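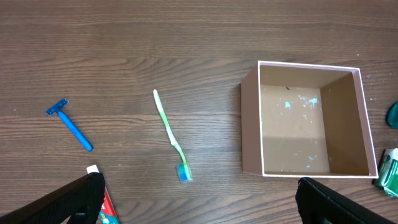

View from the wrist camera: razor, toothbrush and the open box.

Kesen gripper kit, review by Elsa Wikström
5 February 2021

I bought this kit in November for my small arm at home, and I paid 400 for it. The two black fingers were easy to mount, but the manual is short and I had to read the wiring page many times. My test is to put bathroom things in a cardboard box. A toothbrush goes well after some tuning. The razor handle is thin and smooth, and there the fingers must close very slowly. After more than 1000 grips the screws are still tight. I wish the cable was longer. Four stars from me.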